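Stostesier Shop Play Sets: Frequently Asked Questions

Last updated Friday, April 30, 2021

We wrote this page for parents, kindergarten teachers and other customers who buy or rent our play shop sets. If your question is missing, please write to us and we will try to add it.

What is a play shop set?

It is a shopping basket together with artificial fruit. Children use it for playing store, for learning the names of fruit, or for sorting by color. The small set is called Duro and the large one is called Batance. The fruit in both sets is the same kind, only the quantity is different. Duro has 70 parts and Batance has 324, when each loose berry and ball is counted as one part.

Is the fruit the same size as real fruit?

Mostly yes. The plum and the apple have natural size. The grapes are a little larger than many grapes from the market, so that small hands can hold the bunch well.

Can we choose which fruits we receive?

For Batance you can choose. Please write your wishes in the comment field when you order. For Duro the selection is fixed, but we can exchange one fruit for another if you ask before we ship.

Why do you include longans? My children do not know them.

Many families asked us for fruit which they eat at home, and longans were high on the list. Also teachers tell us that an unknown fruit starts a good conversation. In the basket they are easy to find next to the dark plum and the red grapes, because they are the tan ones with speckles, on thin brownish stems.

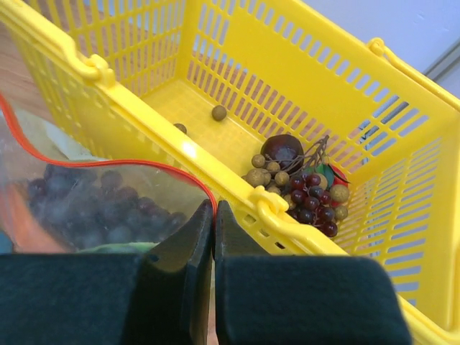 Laiba Usmani wrote to us in March: my group calls them "little potatoes" and they sell them by the piece, never by the branch. Is it a problem if they pull the balls off the stems every day?

It is not a problem. The balls are made to come off, and you can push them back on the stem with a light turn. After many months some of them will sit less firmly. Then you can leave them loose in the basket, or order a bag of new longan balls from us.

How do I wash the basket?

Use warm water and a little dish soap. The slots in the walls collect dust and crumbs, and for this an old toothbrush is the best tool. Please do not put the basket in the dishwasher. The handles can lose their shape there.

And how do I wash the fruit?

Wipe each piece with a damp cloth. Do not leave the grapes in water for a long time, as water can go inside where the berries meet the stem, and it needs days to come out. Dry everything on a towel before you put it back.

The handle is stiff. Is it broken?

Probably it is only new. Move it up and down several times by hand. If it is still stiff after one week of play, send us a message and we will replace the basket.

Does the color of the fruit come off?

No, not with normal use. Strong cleaners and alcohol can make the shiny surface dull, so we ask you to avoid them.

From which age is the set suitable?

From three years. Loose longan balls and single grapes are small parts, so please keep them away from younger brothers and sisters.

A part is missing. What should I do?

First look under the shelves! Then write to Gerardo Orlandini at our Rutherford office, with your order number and the name of the fruit. Single fruits cost 88 cents each, and a new basket can be ordered separately.

How do I return a rented set?

Put the heavy fruit at the bottom, the branches and bunches on top, and fold the handles down. You do not need to sort by kind, we do this when the set arrives.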